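Purba Teleoperación, kit de enseñanza para brazo de sobremesa: seis semanas de uso y bastantes dudas

Análisis. Marzo de 2024

El fabricante promete que cualquiera puede enseñarle una tarea a un brazo robótico «en una tarde». Llevo seis semanas con el kit Purba encima de la mesa y todavía no sé de qué tarde hablan. La mía empezó a las cuatro, terminó de noche y dejó grabadas nueve demostraciones, de las que tuve que tirar la mitad larga.

Conviene aclarar qué se compra. El kit no trae el brazo. Trae un mando en forma de brazo pequeño, sin motores potentes, que uno mueve con la mano y que el brazo grande copia; un pedal para empezar y cortar la grabación; el adaptador y una licencia de Wilivon, el programa que guarda los movimientos y entrena con ellos. También permite la otra vía, la de toda la vida: soltar los frenos, agarrar el brazo y llevarlo a pulso por el recorrido. He probado las dos.

Montaje

El mando se atornilla al borde de la mesa con dos mordazas. Una de las mías venía con la rosca pasada y Gurnport, que es quien distribuye el kit aquí, tardó nueve días en mandar otra. Mientras tanto usé un sargento de carpintero, que por cierto sujeta mejor. La calibración pide colocar mando y brazo en la misma postura, a ojo, y pisar el pedal. A ojo. En un producto que se vende por su precisión me parece una broma pesada, y las consecuencias se notan luego: si la muñeca sale torcida unos grados, la pinza llega torcida a todas partes.

El manual en español es una traducción apresurada. «Pisar el esclavo hasta el sonido» me tuvo un buen rato pensando. Hay que mantener el pedal apretado hasta que pite.

El mando

Lo mejor del kit. Pesa poco, no se cae al soltarlo y el gatillo de la pinza tiene un recorrido largo que permite cerrar despacio. Se aprende a usar enseguida. Otra cosa es usarlo bien, porque no devuelve ninguna fuerza: si la pinza aprieta demasiado o roza la mesa, la mano no se entera. Todo se juzga mirando. En cuanto el propio brazo tapa el objeto, uno acaba de puntillas o con la cabeza ladeada, y esos titubeos también quedan grabados.

Llevar el brazo a pulso resuelve en parte ese problema, ya que el roce se siente, pero obliga a meter las manos en la zona de trabajo. Si se graba con cámara, las manos salen en todas las tomas y el programa aprende de unas imágenes que después no va a volver a ver. Wilivon ofrece repetir el recorrido sin manos para filmarlo limpio. Funciona con movimientos amplios. Con agarres finos, la repetición se desvía lo justo para fastidiar.

La prueba

Para no ponérselo difícil elegí una cocinita de juguete: piezas ligeras, nada que se rompa y bastante sitio donde equivocarse. La tarea consistía en coger un bloque pequeño y dejarlo en la olla. Un niño lo hace sin mirar.

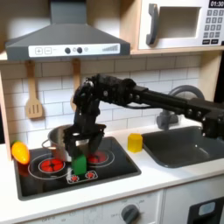 El bloque verde en la pinza, sobre la parte delantera de la placa, con la olla detrás.

Ese es el tramo que más guerra da. La olla tiene borde y asa, y la pinza baja con los dedos apuntando a la placa, de modo que hay que subir antes de avanzar. Visto de frente parece evidente. Desde el puesto del mando, con el codo del brazo por medio, calculé mal la altura una y otra vez. Además la placa es negra y brillante y refleja la pieza, y sospecho que eso tampoco ayuda al programa a distinguir dónde acaba el bloque, aunque no he podido comprobarlo.

Primero grabé 64 demostraciones con el bloque siempre en el mismo sitio. Tras el entrenamiento, el brazo acertó casi siempre, lo cual impresiona a las visitas y significa muy poco: moví el punto de partida el ancho de un dedo y la pinza se cerró en el aire con toda la seguridad del mundo. Después fui variando la posición hasta llegar a 169 demostraciones. El resultado, en cuarenta intentos con la pieza colocada donde me pareció, fue de veintitrés aciertos. Mejoró, sí. A cambio de tres fines de semana.

Una cosa que me habría gustado leer en algún sitio: las demostraciones rápidas y algo chapuceras perjudican más de lo que ayudan. Cuando borré las peores y volví a entrenar, los movimientos salieron menos nerviosos. Wilivon no marca cuáles son malas ni permite recortar el principio de una toma; se conserva entera o se borra entera. Esa función existe en el programa del kit de Brutstead, que probé en febrero y que en lo demás me gustó menos, con un mando duro y un gatillo que parece un interruptor.

El programa

Wilivon es claro mientras todo va bien. Hay una lista de tomas, un botón para entrenar y una barra de progreso que se queda clavada al 40 % durante un rato larguísimo. No se cuelga, pero la primera vez lo di por muerto y reinicié, con lo que perdí la sesión. Los avisos de error son códigos sin explicación. La página de ayuda remite a un foro en el que las preguntas más interesantes siguen sin respuesta.

Los datos se pueden exportar, y eso hay que reconocérselo. Lo que no se exporta es el modelo entrenado. Si la licencia caduca, las demostraciones se quedan en casa y el comportamiento aprendido no, detalle que figura en las condiciones y que la caja se calla.

A quién le puede servir

A un taller o un aula donde ya haya un brazo compatible y alguien con paciencia para repetir el mismo gesto una tarde entera. El mando es bueno y el precio no resulta disparatado frente a lo que hay. A quien piense en automatizar algo de verdad en su negocio le diría que pida una demostración con sus propias piezas, que las mueva de sitio a mitad de la prueba y que mire la cara del comercial.

Lo bueno: mando ligero y suave, gatillo progresivo, exportación de las tomas.
Lo malo: calibración a ojo, ninguna sensación de fuerza, tomas que no se pueden recortar, modelo atado a la licencia, manual.

Nota: 6 sobre 10. Con recorte de tomas y una calibración seria le habría puesto un punto más.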